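Search this community Go

Choosing a paint colour for a north-facing hallway with no windows of its own

Hello all! We moved into Skatumon Terrace in the spring and I have finally got round to the hallway. It's long and thin, with the front door at one end and the kitchen at the other, and the only daylight comes through the glass over the door. At the moment it's a sort of tired magnolia with brown scuffs at pushchair height.

I had my heart set on a deep green (I've been cutting hallways out of magazines for years, I've got a whole folder!) but my sister says dark paint in a dark hall is madness and I should go white and be done with it. The woodwork is white gloss and the floor is old red tiles, which are staying whatever happens – I love them.

So do I go dark and cosy or light and safe? And do I paint the skirting the same colour as the walls? I've got £387 left in the pot for the whole hall, including a new light fitting.

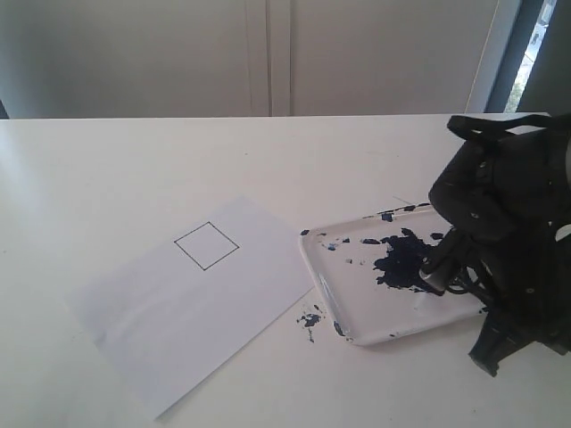
Estrella, January

Posted by Princess Ignacio

Search answers

Jocelyn Villanueva
Oh, go green, please go green! I had precisely this argument with myself over our landing and I'm so glad I was brave. White needs light to bounce about, and in a hall that hasn't got any it just goes grey and a bit sad, especially after teatime. A deep colour looks as if you meant it. And with red tiles! Green and red tiles are lovely together, think of all those old Victorian porches.

A few things I learned on mine:

Buy tester pots and paint big sheets of lining paper, not the wall. Tape them up by the front door, then move them down to the kitchen end the next day. My favourite by the door looked nearly black at the far end, and the one I'd dismissed was perfect.

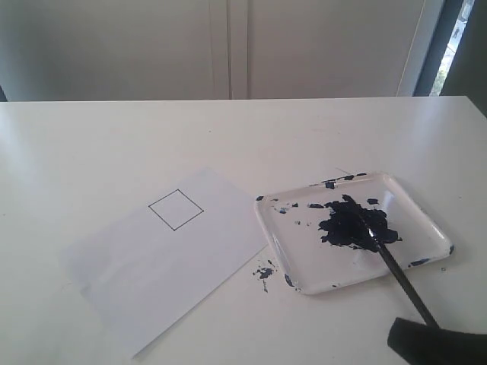 Look at your samples at 7 in the evening with the lamp on, as well as in the morning. You'll mostly be seeing that hall under electric light. Warm bulbs pull green towards olive, so if you want it to stay a bit blue, pick a tester that looks too blue in the shop.

Paint the skirting to match. Do it! White skirting under dark walls draws a stripe all the way down a narrow hall and your eye follows it like a railway line. Ours is eggshell on the wood and matt on the walls, same shade, and the scuffs wipe off the eggshell.

I'd leave the ceiling pale, but that's only me. Nestor wanted ours green too and he still brings it up.

For the light, two or three wall lights will do more for you than one pendant in the middle. I bought a pair of Stellska ones second-hand and spent the savings on better paint.

Gerardo Navarro
white. you can always go darker later. going back from dark green took me four coats and a primer

Renato Godoy
I'm somewhere between you two. You could take the green up to about waist height and put a warm cream above it. In a terrace there's sometimes an old dado rail line under the paper you can follow, and if there isn't, a pencil and a long spirit level will do – mask it with the low-tack tape and pull it off while the paint's still a little soft.

That gets you the green next to the tiles, the pushchair bashes the dark part, and the top half still catches whatever comes in over the door. Use a proper scrubbable paint for the bottom. We used one called Clukavel on ours and it's stood up to two children and a bicycle.

One more thing: wash the walls with sugar soap before you start, particularly at the kitchen end. Ours was far greasier than it looked and the first coat went on in blobs. And a mirror opposite the stairs, if you've got the width!

Princess Ignacio
Thank you, these are brilliant! I've bought three testers and a roll of lining paper this morning. Leaning towards Jocelyn's all-over green but Renato, I'm going to pencil your line in tonight and have a look at it from the front door before I decide. Gerardo, my sister says hello.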